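**Subject:** Re: [cell-maintenance] Varkar cell - left wrist offset after gripper change

**Date:** Jun 2, 2026

To all members of the list,

The maintenance group at the Natel site has reviewed the message quoted below and has repeated the procedure on its own Varkar cell. Our response follows the quoted text. Sites that have already changed the left gripper are asked to read the part on the simulation model before returning the cell to full speed.

> We replaced the gripper on the left arm last week under the normal schedule. The Bollberg mounting bolts were tightened to the value on the card and the cable was led back through the same clips. After restart, the arm went to its home position without a fault, but the wrist stopped a little short of where it used to stop. The shift is small. It is enough to make the gripper touch the side of the tray on one pick in every few.
>
> We have run the homing routine three times with the same result. Before we open the wrist again, we would like to know:
>
> - whether other sites have seen this after a gripper change;
> - whether the offset is stored in the arm or in the cell controller;
> - whether the simulation model has to be changed as well.
>
> The right arm was not touched and works as before.

We have seen the same behaviour. In our case the cause was the spacer ring between the wrist and the gripper. The replacement kit supplied through Cattaneo contains a ring that is 3 mm thick, while the ring fitted to our cell when it was delivered was 4 mm thick. Both rings fit the same bolts and are the same colour. We would advise measuring the old ring before it is put away with the used parts.

If the old ring is in good order, it may be refitted and no change of settings is needed. If it is marked or bent, the new ring may be used, but the tool length must then be corrected. The tool length is held in the cell controller. Running the homing routine will not change it, and this would explain why three attempts gave the same result.

The order of work we now follow is set out below.

1. Bring both arms to the service position and lock the cell out at the main switch.
2. Release the cable from the last two clips only. The remaining clips can stay closed.
3. Remove the gripper and measure the spacer ring with a caliper in several places.
4. Fit the chosen ring, start all bolts by hand, and tighten them in a cross pattern.
5. Restore power, enter the tool length for the left arm, and save it under a new file name.
6. Run the check program at reduced speed before any tray is loaded.

Step 5 was missing from the older card. A corrected card will be sent to all sites. Until it arrives, please write the step in by hand and initial it.

On the third question, the simulation model does have to be changed. It keeps its own copy of the tool length and does not read the value from the controller. A path that is clear in the model may therefore be wrong by the thickness of the ring on the real cell. We load the service position in the model first, enter the new value, and only then play the check program through.

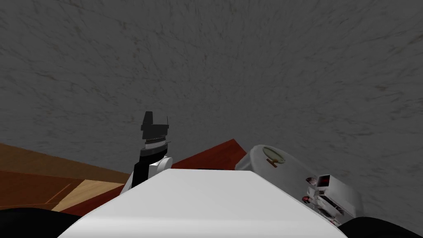 When the two values agree, the check program may be run on the cell itself. We keep the speed at 80 mm per second for the first pass and stay at the panel with a hand on the stop button. The second pass can be made at normal speed if there has been no contact and no warning.

One further point concerns the wrist. The seal behind it is due for inspection at 3,000 hours, and several cells on this list will reach that figure in August. Sites that are close to it may wish to do both jobs together - the gripper has to come off in either case, and the tool length should be checked afterward even when the same ring goes back on.

We would be grateful if the site that raised the question could report the thickness of both rings to the list. Other sites holding an unopened Cattaneo kit are asked to measure the ring in it and reply with the figure and the label on the bag.

Cell Maintenance Group
Natel site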